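4 Levelling and fixing the table

This section covers the Vondel long table with the standard top. For the folding version, see section 5. Frame assembly (section 3) must be complete and all frame bolts tightened before you begin.

You will need:
Hex key (supplied)
Spirit level, at least 40 cm long
Soft cloth
Pencil

CAUTION: The table is heavy. Two people are required to lift it. Do not drag it across the floor, as side loads can bend the adjuster threads.

4.1 Positioning

1. Choose a location on a hard, even floor. On carpet, fit the wide foot pads from the Gratport accessory pack.
2. Lift the table into position. Leave enough clearance along both long sides for chairs to be pulled out fully.
3. Check that the table does not cover a floor vent or an access panel.

4.2 Levelling

1. Wind all adjusters fully in, then back each one out 3 turns.
2. Place the spirit level across the top at one end. Turn the adjusters at that end until the bubble is centred.
3. Repeat at the other end.
4. Place the level lengthwise along the centre line. If the bubble is off centre, raise the lower end, turning both adjusters by the same amount.
5. Press down firmly on each corner. If the table rocks, lower the adjuster at the raised corner until it touches the floor.
6. Tighten the lock nuts against the frame.

Note: Do not extend any adjuster past the red mark on the thread. If the floor slopes too much to level the table within this limit, use the Ernirholm packing plates, sold separately.

4.3 Final check of the top

1. From underneath, check that each fixing screw is seated. Tighten by hand only. Power drivers can strip the inserts.
2. Wipe the top with a damp cloth and dry it straight away. Do not use abrasive pads or solvent cleaners on any colour of top.
3. Run a hand along the edging. If any part has lifted, stop and contact your dealer before using the table.

CAUTION: Do not sit or stand on the table. Do not place hot cookware directly on the top.

4.4 After installation

Check the lock nuts again after 5 days of normal use. Re-level the table whenever it is moved, even within the same room. Worn foot pads should be replaced as a full set.

Manual issue date: 14/10/2020
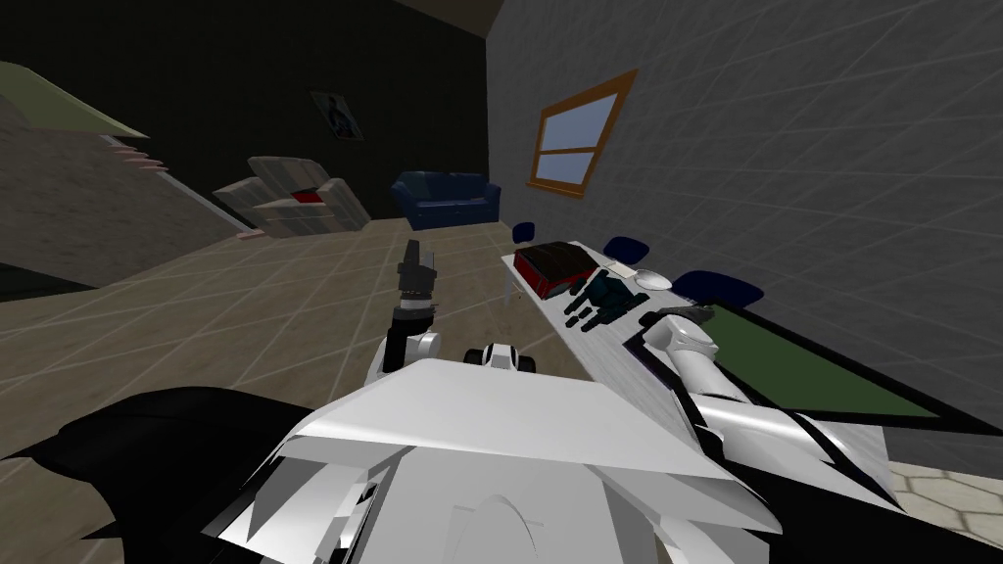

Figure 3. Long table, light grey top.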